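Dedamgate Reading Room: where we are as of August

Hi all — a quick update on the grant, and mostly a happy one! We've now spent the first 2,000 dollars, nearly all of it on large-print books and the audio players from Lestex (they were cheaper than I'd budgeted, so we got a few extra headphones too). The catalog has 217 titles in it, and westerns are winning by a mile. I did not see that coming.

The home delivery route started in May. We have 30 households on it, mostly out past the Matei bridge, and I'd love to add the apartments on the hill before winter.
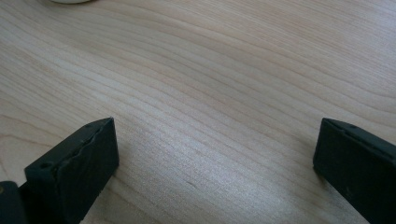 The one thing running behind is the labels. Firkex sent the first batch in a type size I could barely read myself, so back they went, and the new ones are due next month. Until then I'm writing shelf signs by hand with a fat marker — not pretty, but people find their books.

For the next quarter I'd like to move 400 dollars from printing over to gas and van repairs. The van needs brakes, and the printing line has more in it than we'll use. Could you let me know if that needs a form or if an email is enough?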